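3.2 Window coverings and reported glare

Complaints about glare were the most frequent item in the occupant survey, ahead of noise and room temperature. Of the 621 usable responses collected at the Draria and Ostberg sites, most came from people who worked in small perimeter rooms with a single exterior window. Open-plan areas were surveyed separately and are treated in Section 4.

Respondents were asked how often they changed the position of their blinds during a normal working day. The answers agree with the earlier Pálfi survey, in which blinds were lowered in response to one period of direct sun and then left in place for weeks. At Ostberg, 30 rooms were checked each morning in August before the first occupants arrived. In many of them the slats had not been moved between checks, although outdoor conditions varied a good deal over the month.

Horizontal blinds were the usual covering in the smaller rooms (Figure 4). Roller shades were found mainly in the meeting rooms of the Celtbridge extension, which was left out of the present analysis.

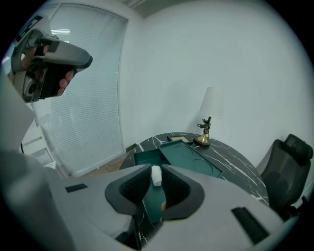
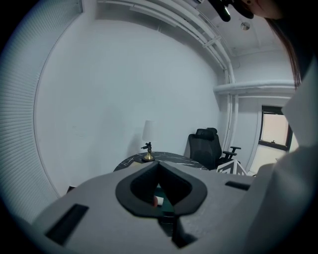 Figure 4. Horizontal window blinds, both views from the same location.

Two points follow for the design of later surveys. First, a question about blind use should be kept apart from a question about satisfaction with daylight. Several respondents rated their daylight as good while also reporting that the blinds stayed down all day. Second, the slat angle should be recorded along with the height of the blind. A fully lowered blind with open slats admits far more light than one with closed slats, and the paper form used at Draria did not separate the two cases.

Electric lighting was left on in more than 50 percent of the rooms where blinds were down. Whether this reflects need or habit cannot be settled from the survey alone. The metered lighting data are discussed in Section 5.

Shares 4 | Comments 0
Contact the editorial office | Copyright the authors | Back to top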